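Keeping Two Arms on One Table
Speaker notes, Mirdale maintenance evening
Mirta Toledo

SLIDE 1 – title
Say hello. Check the mic is on before saying hello, unlike last time. Thank Recep Erdem for the slot and for the extension cord.
I look after one cell. One. People with forty cells may want to get coffee now and come back for Santeri's talk on belts.

SLIDE 2 – what it is
Two small arms on one rail, one table, a tub of kitchen things. They clear dishes, sort trash, and deal with rice. The software people at Plaltura care about whether the arms learn anything. I care about whether the bolts stay in. We get along fine.
Don't explain the learning part. If asked, point at Ville Koskela, who will enjoy it.

SLIDE 3 – the rail
Start here because everything starts here. Both bases bolt to the same rail, so whatever one arm does, the other one feels.
Story: in February the left arm began missing plates by the width of a finger. Two days on calibration. Marlene Lapointe leaned on the table to tie her shoe and the whole rail moved. One loose clamp. We had recalibrated it three times to be wrong in a new place.
Rule now: wiggle first, laptop second. Grab each base, push, pull, twist. Then the table legs. Then open the laptop.
(Pause. Someone always laughs here who has done the same thing.)

SLIDE 4 – cables
Everything that moves pulls on something that doesn't want to move. The wrist cable gets a loop, and the loop needs to be big enough for the arm's worst day. Ours was tidy when I built it. Tidy lasted 298 hours and then the connector let go in the middle of a bowl.
How we check: power off, move the arm by hand to the far corners, watch the loop. If it goes tight anywhere, it's too short. If it can snag a dish rack, it's too long. There is a length in between, and you find it with cable ties and swearing.
Keep spare wrist cables in a drawer with a label. We have 8. We had 8 before as well, but in Ruotsalainen's van.

SLIDE 5 – rice
This is the slide people came for.
Uncooked rice is the worst thing I have ever let near a joint. It rolls, it bounces, it gets under trays and makes them rock. A tray sitting on one grain is a tray at the wrong height, and then the gripper comes down hard and you get a force fault that reads like a motor problem.
I replaced a motor over this. A perfectly good motor. It's on my desk as a paperweight.

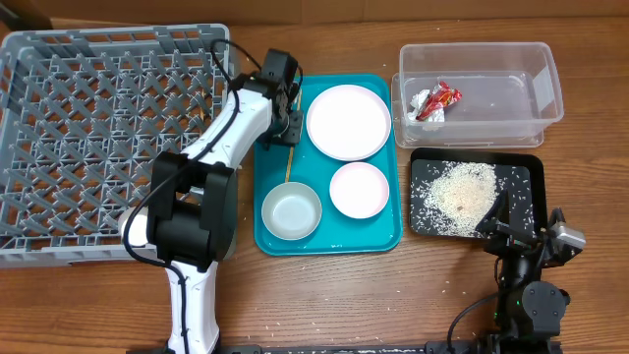
So, the end-of-run routine. Arms parked, power off, and wait for the drives to settle. Lift every tray and sweep under it, not just around it. Soft brush toward the front, away from the bases. Hand vacuum along the rail with the narrow nozzle. No compressed air. Compressed air takes a grain you can see and puts it inside something you can't.
Then tip each gripper open and look between the fingers with a flashlight. Takes roughly ten minutes. I have timed people who say it takes two, and I have found their rice.

SLIDE 6 – gripper fingers
Finger pads wear on the inside edge first. Plates go before cups: the pad still feels fine on a cup long after it has started dropping plates.
We swap pads every 400 picks if it's mostly dishes. Inton's sheet gives a longer number. Inton's sheet was not written with wet bowls in mind.
Swap both sides at once. Then close the gripper on a strip of paper and pull. If it slides out on one side, the finger is crooked and you get to take it off again.

SLIDE 7 – the logbook
Paper, on a string, on the table leg. It has 1,367 entries and at least half of them say "rice."
Write what you touched, even if it didn't help. Write it before you restart. The most useful page in there is Santeri Harju's note reading "tightened clamp, no idea if it matters." It mattered.

SLIDE 8 – questions
Likely ones:
Why not put a skirt on the rail? We tried. The skirt held the rice in.
Why not use something other than rice? Ask Ville. I have asked Ville.
Can one arm run while you fix the other? No. Same rail, same stop button, and your hands are in the middle. Everything off.
If there's time left, pass the paperweight around. Get it back.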